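# Fetomier buying Pletix, 32 sites included

**siham_twal** — Monday, 9:20 AM
Fetomier confirmed it is taking all 32 Pletix local news sites. No price given. Staff memo says 20 jobs go in April.

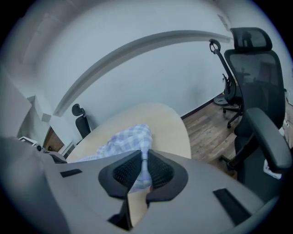

## Replies

**skendska_reader**
Twenty sounds low. Pletix had 1,445 people on payroll before the Sepúlveda verdict.

**siham_twal**
That number includes freelancers. The court filing lists them separately.

**oldcopydesk**
I don't think the verdict caused this. Ad money was gone well before the trial.

**skendska_reader**
Disagree. They were paying their bills until the judge refused the stay.

**oldcopydesk**
Paying some of them. I waited five months on a $2,000 invoice — still have the emails.

**siham_twal**
File a claim if it's still open. The form is on the court's site.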